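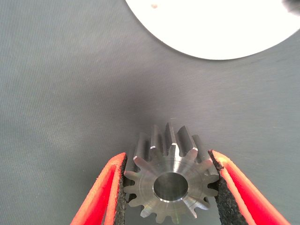

How to register a player mid-season (Tivirside League, all adult sides)

Quick one as I've been asked for this over and over since the window opened. Written for club secretaries, managers, whoever got landed with the job. Covers new players and transfers between league clubs. Not juniors, they've got their own form.

Before you start

You'll need:

Player's full name as on their ID, not what everyone calls them
Date of birth
Head and shoulders photo, plain background, no caps
Name of last club, even if it was years ago
Your club login
10 pounds per player, card only now

Get all of that in front of you first. The site times out and does not save a half finished form. Lost one myself last week with everything in but the photo. Very annoying.

Step 1. Check you've got room

Log in, go to Squad, look at the number at the top right. If you're at the limit you have to release somebody before the system will let you add anyone. Releasing is instant. Getting them back isn't, they go in the queue like any new signing, so be sure. Talk to the player first. Drallcombe released a keeper by mistake in September and played two games with a centre half in goal.

Step 2. Find the player

Click Add, then Search. Search by surname and date of birth. Don't just hit Create New. Most people over twenty who've ever kicked a ball round here are already on the system somewhere, and a second record causes no end of bother. Suspensions stick to the old record, then somebody plays when they shouldn't and you lose the points.

Try spellings. Double letters, hyphens, with and without the apostrophe. If you've tried all that and nothing, fine, Create New.

Step 3. New player or transfer?

If the record comes up with no current club: new registration. Carry on to step 4.

If it comes up with a club next to it: transfer. Different button, green, says Request. That sends a notice to the other club and they have seven days to answer. They can only refuse for unpaid subs or kit not returned. "We need him" is not a reason and will be thrown out.

No answer in seven days, it goes through by itself. Doesn't matter if their secretary was on holiday. 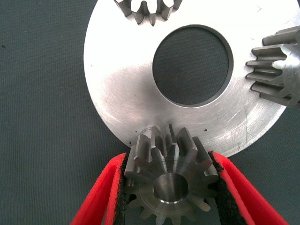
You can speed it up by ringing them. Most clubs will accept there and then if you ask nicely. Lynch usually do theirs same evening. And if your player owes subs, get him to pay before you press the button, a refusal puts you back to the start and you pay the fee again.

Step 4. Fill the form in

Position is optional. Leave it blank if you like.

Address has to be current. Not their mum's unless they live there.

Photo under the size limit or it just spins. If it spins for more than a minute, cancel, shrink the picture, go again.

Tick the box for consent. The player is supposed to have read it so send them the link. Under 18s playing adult football need a parent's signature as well, on paper, scanned and uploaded. Form 218, in Downloads.

Step 5. Player confirms

They get a text with a link. They have to click it. You can't do it for them, well you can if you've got their phone but don't. This is were most registrations get stuck. Player says yeah yeah done it, hasn't. Check your Pending list the night before a match. If the name's still orange, they've not clicked.

Step 6. Pay

Card payment at the end. You get a reference starting TV, then numbers. Write it down or take a screenshot. 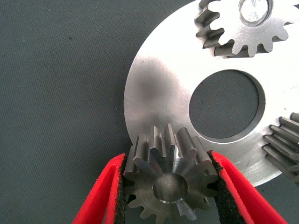
Cup games have an extra check. A player who's already turned out for another club in this season's cup is cup-tied and can't play for you in it, even if the league transfer is all done and dusted. The system won't stop you picking him. It's like that silver plate in the photo, big hole near the middle and you can see straight through it. So ask the player, then look at his appearances tab, then ask his old club if you're still not sure. Fine for fielding a cup-tied player is 113 pounds plus you're out.

Step 7. Wait for green

Registered means green on your squad list. Not paid, not clicked, not "it should be fine". Green. Cut off is 5pm the day before the game. Anything approved after that counts from the following day.

Print the squad list or have it on your phone at the ground. Referees can ask for it and some of them do.

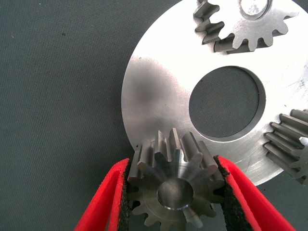

Can a player turn out in a friendly while he's still orange?
Friendlies are fine as long as the other club knows and he's insured through you. League and cup matches he has to wait for green, and that includes sitting on the bench.

Things that go wrong

Wrong date of birth. Can't be edited by you. Email the league with a copy of ID, takes a couple of days.

Two records for the same player. Same, email. Don't play him till its sorted.

Player signed for two clubs. First one to go green keeps him. Other club gets the fee back if they ask, nobody will offer.

Foreign clearance. If he's ever been registered abroad, even as a teenager, you need an international certificate first. Start early. We had one take the best part of a month, season nearly over by the time he got on.

Text never arrives. Check the number, then press Resend once. Once. Pressing it five times locks it for a day.

Changing shirt numbers has nothing to do with registration, do that on the team sheet.

If you're playing at Takia Park remember the signal's poor in the changing rooms, so load the squad list before you go in.

Updated 1/31/22

Related
Filling in the team sheet online
How to appeal a red card
Postponing a match: who to ring and when
Pitch inspections at Drallcombe and Lynch
Results and tables

Get fixtures and call-offs by email. Enter your address to join the newsletter. Unsubscribe any time.

Contact the league | © Tivirside League | Back to top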